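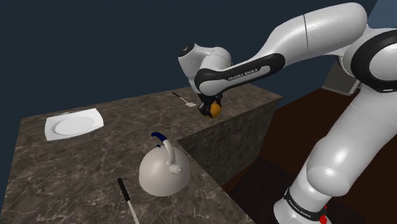
Lesezeit: 2 Minuten

Garba Ibrahim arbeitet bei Nimex an der Bewegungsplanung für Greifarme. Sein Planer heißt Etis und läuft bisher nur in der simulierten Küche. »Ich wollte am Anfang alles mit einem einzigen Planer lösen«, erzählt er. »Das war ein Fehler von mir.«

Schwierig wird es beim Spülbecken. Die Wände sind nah am Handgelenk, und der Arm verdeckt der Kamera einen Teil der Öffnung.

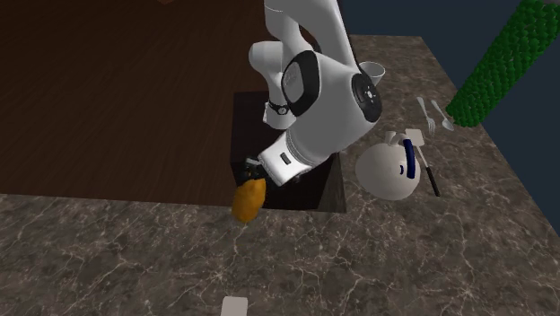 »Von 1.431 Anfragen an dieser Stelle hat der Planer 346 abgebrochen, obwohl es einen Weg gab«, sagt Ibrahim. Die Ursache lag in der Kollisionsprüfung – der Sicherheitsabstand war für den Greifer gleich groß wie für den Ellbogen. Heute hat jedes Glied einen eigenen Wert.

Auch die Wahrnehmung wurde geändert. Das Modul Bashir rechnet jetzt zusätzlich mit der Sicht vom Handgelenk. 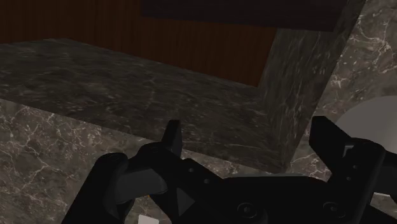
Blick über die Greiferfinger auf die Marmorflächen, Simulation

»Die Finger sind immer im Bild, man muss sie sauber maskieren«, erklärt er. Im Juli soll Etis im Labor in Trastville auf den echten Arm kommen. Was erwartet er davon? »Zuerst viele langsame Bewegungen.«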